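Desk and Shared Table Checklist, with Comments
Ellery Building, second floor
Form kept by the Nosumness office

Walk the room clockwise from the door. Mark each line OK, FIX or N/A. Comments from the last round are kept under each line so the next person can see what was said. Please don't erase them until the item is closed.

PART 1. TABLETOPS

1.1 Tops wiped down, no sticky spots
OK. Use the Zindo spray, the one with the green tag on the handle. The other bottle in the closet is for glass and leaves streaks on the tops.

1.2 Edges smooth, no splinters or lifted trim
FIX. Rough spot on the front edge of the table nearest the coat hooks. It catches sleeves. Sanding request is in.

1.3 Joined tops level where they meet
OK, with a comment. Run your palm across each seam. If you can feel a step, a pen will feel it too, and a full cup will rock on it. Two seams were shimmed last time and have stayed flat. Check them again in November when the heat comes on.

1.4 Legs tight, no wobble
OK. Lean on each corner with both hands. One table moved a little until the foot was turned down half a turn. Tools are in the drawer under the printer.

1.5 Load limit label in place underneath
FIX. Missing on one table. The limit for these is 100 pounds spread evenly, and no one should sit on them. New label ordered from Wero.

PART 2. THINGS LEFT ON DESKS

2.1 Drinks have lids or caps
OK. Capped bottles are allowed. Open cups are allowed only at the end table by the sink. A capped bottle with a little water in it still counts as a drink and goes home with its owner at the end of the day.

2.2 Paper goods flat and away from drinks
OK, with a comment. This covers sticker sheets, name cards, sign-in sheets and anything else that curls when it gets damp. Leave a hand's width between paper and any bottle. Sheets that are still in use can stay out during a session. Put them in the flat tray afterward, printed side up, so the next group can find what they need without digging.
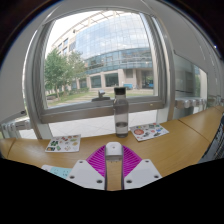
Does a half-used sticker sheet have to be thrown out at closing?
Keep it if the backing is clean and the remaining stickers still lie flat, and throw it out if the corners have lifted or the sheet has picked up dust.

2.3 No stickers or tape residue on the tops
FIX. Two small pieces near the back edge of the window table. Warm water and a plastic scraper only. A metal blade was used once and the mark is still there, so the metal scraper has been moved to the locked cabinet.

2.4 Back edges clear
OK. Tall things should stand in from the edge far enough that a bumped table won't send them over. A bottle with only a little water in it tips more easily than a full one.

2.5 Unclaimed items removed
OK. The bin is emptied at the end of each month. Bottles left in it are rinsed, dried and put on the free shelf for a week before they go to recycling. Caps are recycled separately — check the chart on the closet door.

PART 3. WINDOWS AND LIGHT

3.1 Window frames clean and dry along the bottom rail
OK. Wipe with a dry cloth first. If the cloth comes away wet, write down which window and what the weather was.

3.2 Glare checked at seated height
FIX. Sit down to do this one. Standing, everything looks fine. From a chair at the middle table the afternoon light comes straight off the top, and after 3 p.m. it is hard to read there. A matte desk mat was tried and helped some. The shade cord is too short for most people to reach and needs an extension.

3.3 No clear bottles or glass left in direct sun over the weekend
OK. Clear containers with water in them can focus sunlight. The risk is small but moving them takes a second.

PART 4. FLOOR AND WALKWAYS

4.1 Aisle between desks and windows at least 40 inches
OK. Measure from the desk edge to the wall, with the chairs pushed in.

4.2 Floor dry
OK. One damp patch under the sink table, mopped. Looked again after lunch and it had not come back.

4.3 Chairs pushed in and feet intact
FIX. Three chairs have lost a felt pad. Spare pads are in the Zindo box, top shelf. Clean the old glue off before putting on a new one or it will be gone by next week.

4.4 Cords off the floor
OK. Extra length is tied up under the tops. The tie nearest the door is cracked but holding.

PART 5. SUPPLIES AND COST

5.1 Cleaning supplies stocked
OK. Spray, cloths, plastic scrapers and gloves all present. Cloths are running low. Reorder when the stack drops below the line on the shelf.

5.2 Repair budget
Spent so far this year on tops, legs and shims: $3,876. More than 70 percent of that went to refinishing, which is why items 1.2 and 2.3 get so much attention on this form.

5.3 Open items carried forward
1.2 rough edge
1.5 missing label
2.3 sticker residue
3.2 shade cord
4.3 felt pads

Notes for whoever does the next round

Bring a flashlight for the undersides. The form can be done in one pass if you do all of Part 1 before looking at anything on top of the desks. Move things aside to check a surface if you have to and put them back where they were — people get upset about this, and they are right to.

If a line has been marked FIX twice in a row, send it to the Nosumness office as a separate request with the table location. Return the completed form to the tray by the Ellery mailboxes.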